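# Shallow tray for hair ties, how do you keep it from turning into a pile?

I use a low cream tray with a brick print in the bottom for scrunchies and hair ties. When I sort it I put it on the bed and go through everything. Within two weeks it is a heap again. Do I need dividers or a different container?
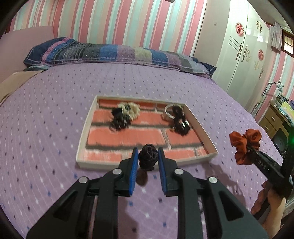
**Pridarov** wrote:

Dividers didn't help me. The ones I bought were too tall for a shallow tray and a full-size scrunchie would not fit in a section. What worked was keeping fewer in the tray. Mine holds the ones I wear that week, and the rest are in a zip bag in the drawer. Put the big ruffled ones at the back and the thin ties in front, or the thin ones end up underneath and you forget you own them.

If you want a liner that can be washed, cut a piece of shelf liner to size. Trace the bottom of the tray first. Mine is wider at one end and I wasted a piece.

*90 people found this helpful*

**Cluvura** wrote:

get a jar

**Skiltura** wrote:

A jar is fine for thin elastics but it creases satin ones, and you have to dump it out to find anything.

I slide my scrunchies onto a paper towel tube and stand it on the dresser. Small plain ties go on a carabiner hung from a hook. The tray is then only for whatever I take off at night. I empty it on laundry day, and scrunchies that need washing go in a mesh bag on cold. Air dry them. The dryer ruined the elastic in two of mine.

Throw out any tie that has lost its stretch. I had a lot of those.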